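Saturday's open day at Godinho (21 January 2023, and freezing) was my idea, I'll admit it. We've been going around in circles about our bathroom since July, and I wanted to stand in a finished one and poke at things. Leonilde Loureiro met us at the door with coffee and took us straight to the one I'd been dreaming about – the corner shower!
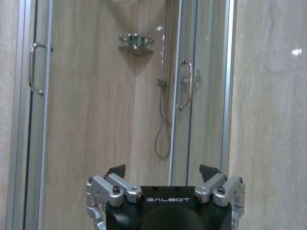 I'd been dead set on a tub, but Stuart slid one look at me and I knew I was losing that fight. Leonilde says a shower swap like this starts at 3,000 dollars before tile, and tile is where I get into trouble. I have a real weakness for beige with a bit of streak in it (my sister calls it hotel beige, and she can hush).

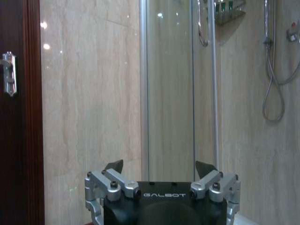
*Beige marble tile, reddish-brown door frame, and green-capped bottles up in the corner.*

Dark wood beside pale stone would never have crossed my mind, and now I want it in our hallway too. Then we got onto towels, and I had opinions.

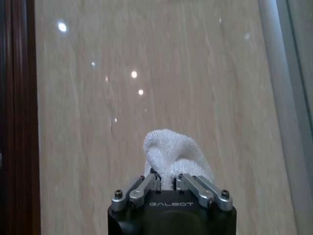

White and fluffy wins every time for me, even with 5 of us at home and a dog. Stuart wants gray. We left with 13 tile samples in a tote bag and got lunch on the way home.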